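Hiring a sitter through an agency vs on your own?
Wurnlow Parents Board > Childcare

despina_d
We need someone for our two year old starting in February, when I go back to work. The Drasen agency wants a 2195 placement fee and that's before we pay the sitter a cent. My sister found hers through a card on the library board and she's been great. Is the fee worth it or am I paying for a nice folder?

hwayoung_c
We paid it. They called every reference, and when our first sitter moved away they sent us another one without charging again. I slept better, that's all I can tell you.

gilsoo77
Nice folder, lol. I did my own calls in one evening. Ask each family if they'd hire her again and then just stop talking, you'll hear it in their voice. Put the 2000 in a backup care fund, you WILL need it the first time she gets the flu.

hwayoung_c
Easy to say if you have evenings, Gil-soo! I was on nights back then and my husband was traveling.

mushi_h
I'm somewhere in the middle. We found our own sitter and paid a lawyer friend to look over the contract (dinner, basically). Get the hours in writing, and the holidays, and who drives. We skipped the driving part and had a very awkward talk in month two.
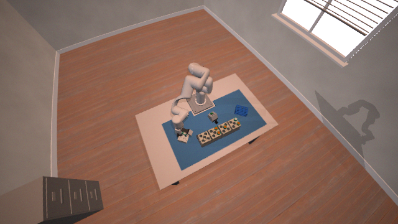
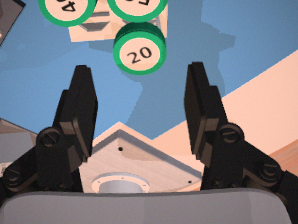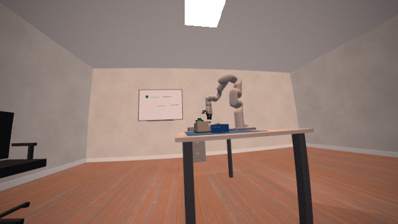

Also do a paid trial week before anybody signs anything. Ours was supposed to be five mornings and we knew by the second one, my son was asking for her at breakfast.

iseul_yeo
Second the trial week. But I don't agree on the lawyer, a one page letter was fine for us.

gilsoo77
One page is fine until it isn't.

despina_d
Ok, this helps a lot! Drasen told me they'd drop to 1000 if I do the reference calls myself, which makes me wonder what the rest was for. Hamisi, could you message me your contract? And did you pay for the trial week in cash or put it through payroll?

mushi_h
Sent. Payroll, from the first morning. Check your inbox, I put our holiday list in there too.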